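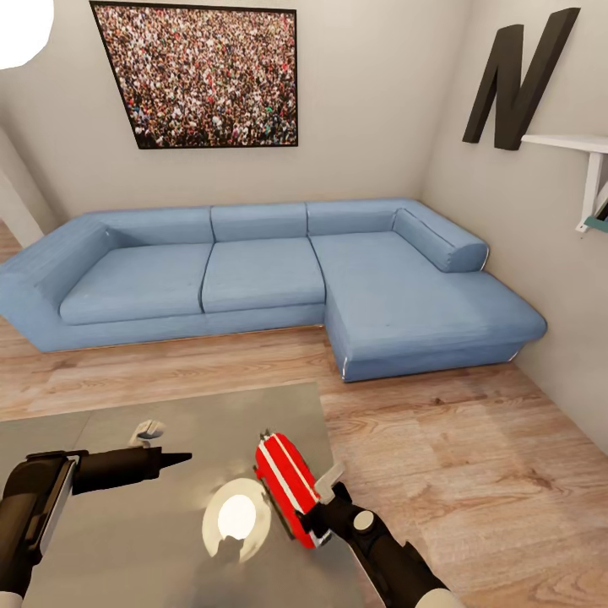
Durnmont's planner update is out, and I've been playing with it all week

The new release of Durnmont, the motion planner a lot of us run our two-arm setups on, landed on July 28, 2020, and I'm pretty happy with it! The big change is that both arms now get planned together. Before, the left arm picked its path first and the right one had to squeeze in around it, so you got these long, silly detours over the table (my logs are full of them).

Zuzana Charvát, who wrote most of the new code, ran 300 simulated tabletop runs against the old version and got 27 collisions between the arms, all of them on the old one. I tried my own living room setup — sofa, gray table, plate, something in each gripper — and the elbows keep a nice distance now.

The other thing I like is that the whole home loads as one map. The kitchen, the dining table and even the glass along the stairs go into the same collision check, and you can switch rooms without a restart.
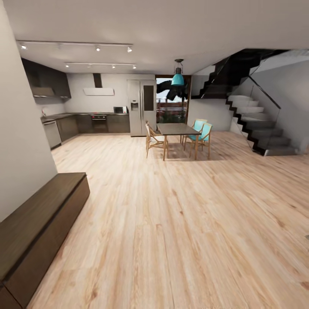
What's still missing

Planning on the stairs isn't in yet. Vojtěch Říha is aiming for December, and he wants the Ronard log viewer working with it by then too. My old config files needed a few edits, so back yours up first.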